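Skedent Bench Top, White, Two-Panel

The Skedent bench top is a flat white work surface for small electronics jobs: wiring, board fitting, connector checks and light assembly. It comes as two panels that sit side by side on one base and meet in a straight seam. Rustham sells it as a full top or as single panels for replacement.

The plain white surface makes small parts easier to find. Thin wires in gray, green or yellow show up well against it, and so do two-pin connectors and hex nuts. White wire is harder to see, so some customers keep a dark mat at one end of the bench for that work. 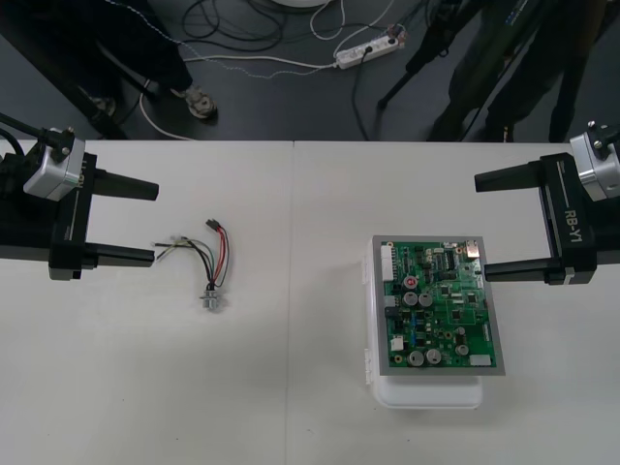
Order both panels together if you want the color to match. Panels from different production runs can differ slightly in shade, and an older panel will usually look a little warmer next to a new one. Orders placed before 17/08/2021 were filled with the earlier panel, which has a different bracket pattern. Tell us which one you have when you order a replacement.

Details

Panels per top: 2
Maximum spread load per panel: 225 lb
Working height on the standard Clokero base: 950 mm
Color: white
Part number, single panel: 339
Brackets and screws: included

Fitting

Set the base level before you put the panels on. Place the left panel first, push the right panel up against it, and tighten the brackets from below. Run a fingertip along the seam. If you feel a step, loosen the right panel and adjust it before the final tightening.

Cleaning

Wipe with a damp cloth and mild soap. Do not use acetone. Put a heat mat down before soldering.

Questions about bases and replacement panels go to Valter Midtbø in the parts office. Single panels are back in stock in September.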